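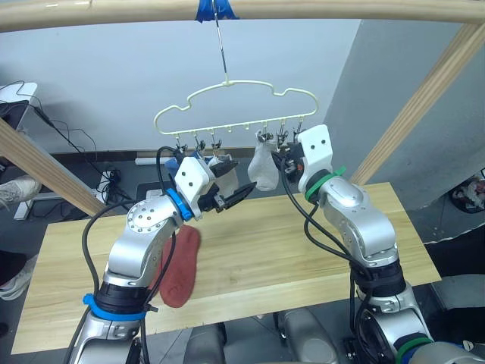 Ylva Ekström wrote in to ask why anyone needs a written rule for a sock. She had read my last post on the task standard we use at Sondov, got as far as the word "hosiery," and closed the tab. Her view is that a person would hang the thing up and go to lunch, and that any standard longer than the job it covers has gone wrong somewhere.

She has a point about the length. The document runs to 16 pages and I wrote most of them, so I know which ones are padding. But I want to defend the other pages, and since she asked, I'll do it with socks.

The trouble starts with the word "hung." When we began scoring runs, everybody in the room knew what a hung sock was. Then two of us scored the same batch and disagreed on 50 of them. One of us was passing any sock that stayed up. The other wanted the cuff in the clip, a decent bite of fabric, and no neighbor dragged along for the ride. I was the lenient one, for the record, and I still think a sock held by the toe is drying perfectly well.

So rule one in the current version says that a pass is defined before the first run, in words, and that the words can't change until the batch is over. It sounds like the sort of thing you'd put on a mug. It also cost us a batch of 2,849 runs, which had been scored under three meanings of "done" and had to be gone through again by people who had been promised more interesting work. 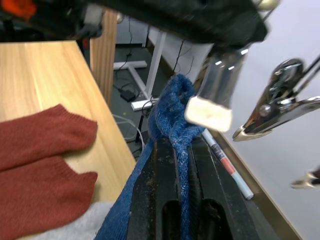
Rule two is about resets. Between runs, somebody puts things back, and people are tidy creatures. Left alone, they will lay each sock flat, cuff toward the robot, a little closer to the easy clip every time. By late afternoon you have a very impressive robot. Our standard now says that starting positions come off a list, and the person doing the reset doesn't get to improve them. If the list says the socks start in a heap, they start in a heap.

Rule three is hands. If a person touches the rail, the clips or a sock during a run, the run is marked as assisted, full stop. There used to be an exception for "minor corrections." I would like to meet whoever wrote that exception, but I share a toothbrush with him.

Rule four is the one Ylva would hate most, because it concerns failures and takes up two pages all by itself. A failed run gets kept and labeled with the first thing that went wrong. The drop at the end may be what you remember, but the bad grasp came earlier and that's what you write down. Before this rule we had a label called "other," and it was by far our most popular label. At last count it covered 1,373 runs. I have read a good number of the notes attached to them. Many say "sock."

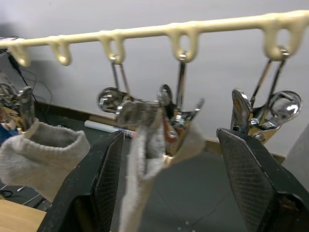 The Drestard people handle this differently. They score each step separately — pick, carry, open, place, release — and give partial credit. I resisted that through most of August on the grounds that half a hung sock is a sock on the table. I've come around a bit. Partial scores are useless for telling your boss how things are going and quite good for telling you where to look on a slow morning.

What I won't budge on is speed. There is no time target anywhere in the standard, and every few months someone asks for one. Put a stopwatch on a sheet of paper and people start picking the easy sock first. There's a time limit, which is generous, and past it the run ends. That's all the clock is for.

Ylva also asked whether I follow any of this at home. My socks go over the back of a chair. The chair has never been scored.

The next revision is due once I've settled an argument about whether a sock that shares a clip with another sock counts as one pass, two passes or none. I'm currently at none. Send objections to the usual address, preferably shorter than the standard.

Contact | © Notes from Sondov, all grumbling my own | Back to top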